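Pre-release check, build 16: Wadura Rally (mobile)
October 2020

Right, last full pass before we send this off to the stores. Same list as always, with my comments under each item. I played on two phones and one very tired tablet.

1. Install and first start
PASS. Download is smaller than last time, hurray! The logo still sits there a bit too long on the tablet, but it does get to the menu. No crash in 10 cold starts.

2. Steering and tilt
PASS, with a moan. Tilt feels lovely on the Tunstall track now, really smooth through the long left-hander. Touch steering is still twitchy at low speed and I kept clipping the barrier coming out of the pits. Can we soften it a touch?
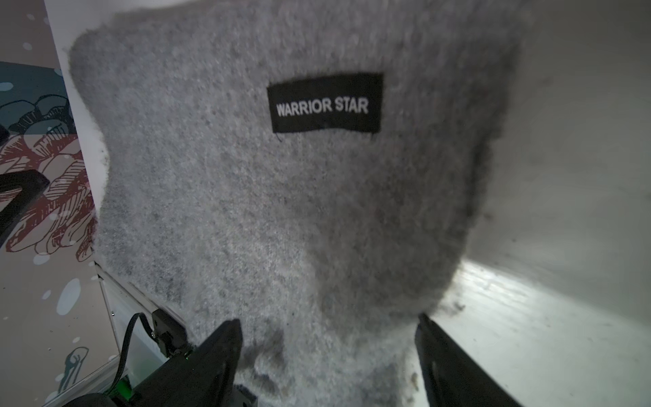

Grey fabric with the WARRIOR STAR label.

3. Track loading
PASS on Tunstall and Hallow. FAIL on Wasness at night: the road turns up before the bridge does, so for a second you're driving over nothing (I rather enjoyed it, but no). Only happens on the tablet. Please look at this one first.

4. Lap timer and ghosts
PASS. Ghost car now starts on the line and not halfway up the hill. Pausing stops the clock, resuming starts it, quitting bins the lap. All as it should be.
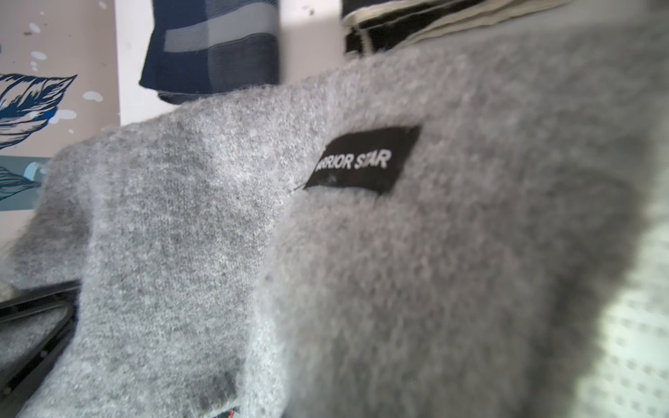

5. Coins and the garage
FAIL. I had 2,770 coins and bought the second engine for 700. The garage showed the right balance afterwards, but the race menu carried on showing the old one until I restarted. I couldn't spend the extra, so it's only the display, but players will shout about it. Paint colours save properly now, thank you whoever fixed that.

6. Sound
PASS. Engine note no longer drops out when a message comes in. Music slider works. The horn is far too loud next to everything else and made me jump every single time.
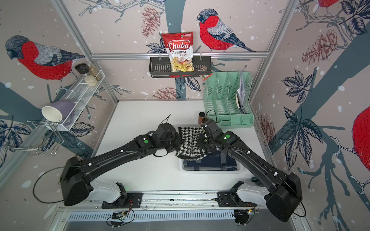 Houndstooth cloth, with the navy one underneath.

7. Online races
PASS with comments. Full grid of 16 on Hallow, no one dropped. When I switched from wifi to mobile data mid-race I got the reconnect box and rejoined in last place, fair enough. The text in that box runs off the side on the smaller phone though. Needs a line break.

8. Battery and heat
PASS on both phones. Tablet gets warm after a long session, same as the last build, so I'm not holding us up over it.

9. Parental lock and photosensitivity warning
PASS. Warning shows before the first race and you can't skip it. Lock asks for the code before the shop opens, and also after coming back from the home screen (it didn't before!).

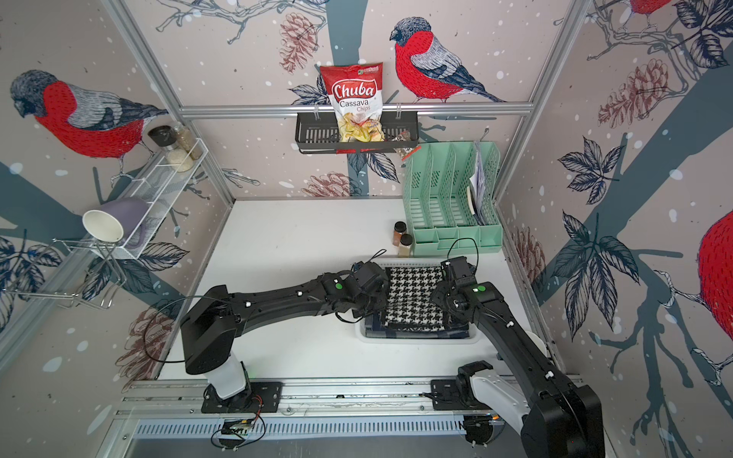

Test lead, Wadura Rally

Overall: not ready yet, but close. Items 3 and 5 have to be fixed and I'll want to run both again from a clean install. The reconnect box should go in too if there's time. Horn volume and touch steering can wait for the first update, though I'd be very happy to see the horn done sooner. Send me the new build when it's up and I'll start with Wasness at night.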